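Category: Home Office > Desks & Tables

Last updated 15 May 2026

Murance 59 sit-stand table, white top – short review, typing this between calls

Had the Murance for four months. Bought it to replace a folding table that had started to bow in the middle. Paid $1,120 with delivery, which hurt. Looked at the Markosby first, almost went that way, cheaper, but the legs on the floor model had a wobble I could feel with one finger.

Size. It's 59 inches wide, hence the name. I wanted bigger. Wouldn't fit past the radiator. Measure your doorway too, the top comes in one piece and the box is longer than you think. Mine went up the stairs on its end with a lot of swearing.

Assembly. Two hours, maybe a bit more. The instructions are from Wernanico, who I guess make the frames for them, and the drawings are tiny. Step six shows the crossbar the wrong way round. I did it their way, had to undo eight bolts. Put the crossbar on with the lip facing the back. Hex key in the bag is soft junk – use your own.

Holes for the legs are pre-drilled and lined up fine. Holes for the cable tray are not drilled at all. Would have been nice to know before I had the whole thing upside down on a blanket at 10 at night.

Motor. Quiet enough. I can raise it on a call and people don't hear. Goes from sitting to standing in about 27 seconds, slow, you get used to it. Three memory buttons, I use two. It forgot both of them after a power cut and I had to hold the down button till it beeped to reset. Manual doesn't mention this, the Wernanico support page does if you dig.

Load rating is 146 pounds. I have two monitors on arms, a printer and far too many books and it doesn't complain. At full height there is some side to side movement if you lean on it. Typing is fine. Handwriting, you notice a bit. Front to back is solid.

The top. This is the part I went back and forth on. They do it in white, oak-look and a dark gray. I got white becuase the room is dim and faces north. Glad I did for the light. It bounces, whole corner feels bigger.
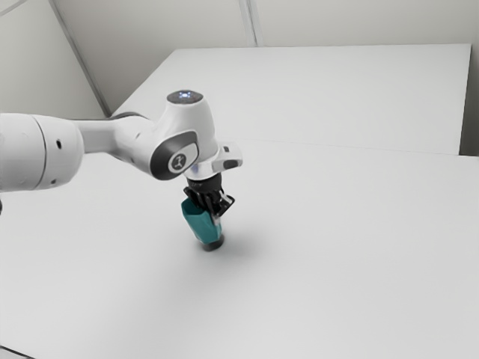 But white is work. Coffee rings come off with a damp cloth if you get them the same day. Leave one overnight and you're scrubbing. Ballpoint – forget it, there's a line near my mouse hand that is there for good. Tried baking soda, tried rubbing alcohol, faded it some. Pencil wipes right off. Blue jeans leave a faint smudge along the front edge where I stand against it, comes off with dish soap.

It's matte, so no glare from the window, and that was my big worry. The mouse works on it with no pad. Edge is slightly rounded, kinder on the forearms than my old one. One corner came with a chip the size of a grain of rice. Emailed photos, they offered a new top or forty bucks back, I took the forty and turned that corner to the wall.

Friend has the Hsieh desk, real wood, twice the weight. Nicer to touch, no question. Also needs oiling and he doesn't, so it looks worse than mine now. If you look after things get that one. If you don't, get the Murance in gray.

Things I'd change: drill the tray holes. Longer power cord, mine needed an extension to reach the outlet. A drawer, even a shallow one. The stick-on one they sell as an extra fell off in week two, dont bother.

Would I buy it again? Yes, at a sale price. They seem to have one every few months and I missed it by a week. Four out of five.

Will update if the motor dies.

Contact | Copyright 2026, all rights reserved | Back to top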